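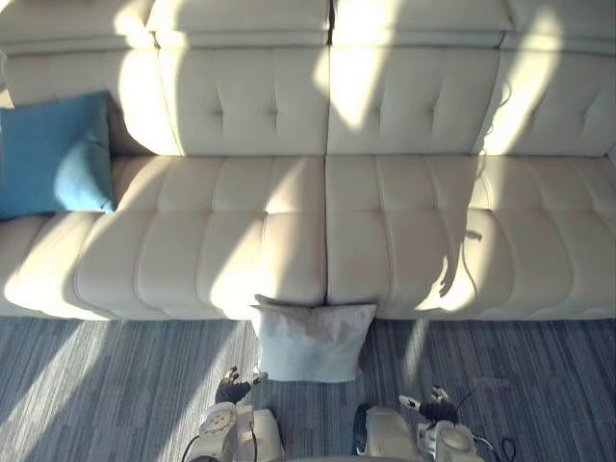 Call for Participants: Evening Rest and Daytime Alertness Study

The Gidey Center for Sleep and Work is seeking adults who work rotating or overnight shifts to take part in a study of short rest periods before work. The study is conducted at the Center's Trurkport office and is open to residents of Trurkport and neighboring towns.

Who may apply

Applicants must be between 24 and 40 years of age, must have worked rotating or overnight shifts for at least six months, and must be able to read and speak English. Persons who are under treatment for a sleep disorder, or who take prescription sleep medication, are not eligible. A total of 210 participants will be enrolled.

What participation involves

Participants will attend one intake interview and three evening visits. At each visit they will rest quietly, complete a short set of reaction tasks, and fill out a written questionnaire. Between visits they will keep a daily sleep diary, using either the paper form or the Truvow diary website. Caffeine is not permitted after noon on the day of a visit.

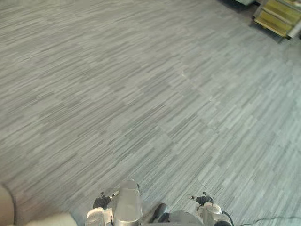

Carpeted floor at the study site, Trurkport.

Compensation

Participants who complete all visits will receive $200. Those who withdraw early will be paid for each visit attended. Parking in the Arow Street garage will be validated at the front desk.

Confidentiality

Participation is voluntary and may be ended at any time without penalty. Study records are stored under a code number and will not be shared with employers.

How to apply

Application forms are available at the front desk or may be requested by mail. Completed forms must be received by the end of May. Eligible applicants will be invited to an information session, held on Tuesday at 6:30 p.m. Submission of a form does not guarantee enrollment.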